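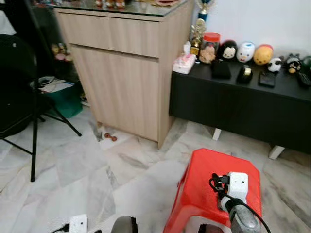

La collecte de démonstrations est l'étape au cours de laquelle sont réunis les exemples dont un système d'apprentissage par imitation a besoin pour commander un robot. Un exemple, appelé démonstration ou épisode, associe les images d'une ou de plusieurs caméras aux mouvements exécutés au même moment par les bras et les pinces. L'ensemble des épisodes forme un jeu de données, sur lequel est entraîné un modèle appelé politique.

Principe

Dans l'apprentissage par imitation, le comportement voulu n'est pas programmé pas à pas. Le modèle cherche à reproduire l'action choisie par l'opérateur dans une situation donnée, à partir de ce que les capteurs enregistraient à cet instant. La qualité du résultat dépend donc fortement de la variété des situations et de la régularité des gestes.

Méthodes

La téléopération est la méthode la plus ancienne. L'opérateur déplace un bras maître, une manette ou un gant, et le robot reproduit le mouvement. Dans l'enseignement par guidage, il saisit directement le bras et le conduit jusqu'à l'objet. D'autres dispositifs utilisent des pinces munies de capteurs et une caméra placée en hauteur, au niveau de la tête, qui donne une vue d'ensemble de la zone de travail.

Les vues de tête et de poignet sont complémentaires. La première situe les meubles et les objets les uns par rapport aux autres, la seconde montre le contact entre les doigts et l'objet. Les flux doivent être synchronisés, un décalage de quelques images suffisant à fausser la correspondance entre observation et action.

Lieux de collecte

Les premiers jeux de données provenaient surtout de laboratoires, avec un fond uni et un éclairage fixe. Les logements habités présentent d'autres difficultés : sols de marbre veiné, plateaux de verre, meubles noirs mats, peluches et bibelots alignés, sièges placés sur le passage. Les reflets et les petits objets sombres posés sur un fond sombre sont une source fréquente d'erreurs de détection.

Le projet Virkum, conduit par Eliseo Tapia, a réuni environ 4 000 épisodes dans 13 logements. Chaque tâche y est répétée 40 fois par logement, et la position de départ des objets change entre deux prises. Le projet Pradesum a retenu la démarche inverse, avec un seul logement et un mobilier déplacé chaque semaine.

Annotation et tri

Après l'enregistrement, chaque épisode reçoit une consigne rédigée en langage courant, par exemple « prendre le jouet au sol et le poser sur le tabouret ». Les prises interrompues sont écartées ou classées à part. Jeanie Niven a proposé de conserver les tentatives manquées suivies d'une correction, qui apprennent au modèle à revenir d'une mauvaise position. Dans Virkum, l'étiquetage est relu par 2 personnes.

Limites

La collecte reste lente et coûteuse. Les habitudes d'un opérateur, comme la préférence pour une main, se retrouvent dans le modèle. L'enregistrement à domicile pose aussi des questions de vie privée : papiers, photographies et visages doivent être masqués avant toute diffusion, et l'accord des occupants est demandé par écrit.

Articles connexes

Apprentissage par imitation
Téléopération
Préhension robotique
Virkum
Pradesum
Zakaria (logiciel d'annotation)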